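Vallcombe Table Notes: Fruit for the Afternoon Plate

The following entry continues my notes on the small household customs observed at Vallcombe. Earlier entries dealt with the breakfast tray and the storage of linens. The present entry concerns the serving of fruit, and in particular the star fruit, which has been part of the November table for several years.

Selection

Star fruit are purchased from Zulano, the grocer at the lower end of the street, in quantities of about 900 grams. Fruit that is fully yellow with a little brown on the edges of the ribs is the sweetest. Fruit with green remaining on the ribs is firmer, slices more cleanly, and has a sharper taste. Both are acceptable, and the choice depends on when the plate is to be served. Green fruit may be left on the counter until the color turns. It should not be refrigerated before that point.

Readers are reminded that star fruit is not suitable for persons with kidney disease. A guest's circumstances should be confirmed before it is offered.

The Plate

Mr. Rafail Xenos wrote to ask whether a white plate would be preferable. I have used white, and I do not recommend it. The fruit looks pale against it, and juice marks show at once. A pink plate with a matte finish and a wide rim has proved the better choice. The yellow of the fruit stands out well, and the shallow well in the center keeps slices from sliding when the plate is passed. No cloth is placed underneath — a light wooden table is a sufficient background for an informal service.

A single whole fruit is set on the plate first, before any cutting is done, so that its position and the amount of open space may be judged.

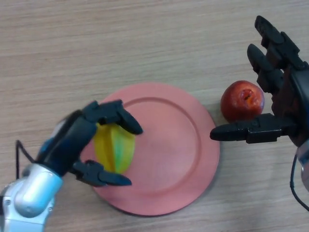 Cutting and Arrangement

Rinse the fruit and dry it fully. Trim both ends. Run a paring knife along the top of each rib to remove the thin brown or green edge, then cut across the fruit into even slices. Seeds may be lifted out with the point of the knife.

Slices are laid in a ring within the well, each one overlapping the next slightly. The rim is kept clear. Mr. Mirko Russo prefers to leave one fruit whole in the center, and I have adopted his practice when the fruit is small enough to permit it.

Timing

The plate is prepared shortly before four o'clock. Slices left out for longer than an hour begin to dry at the points. Any that remain are covered and used the next morning with yogurt.

The next entry will address pears.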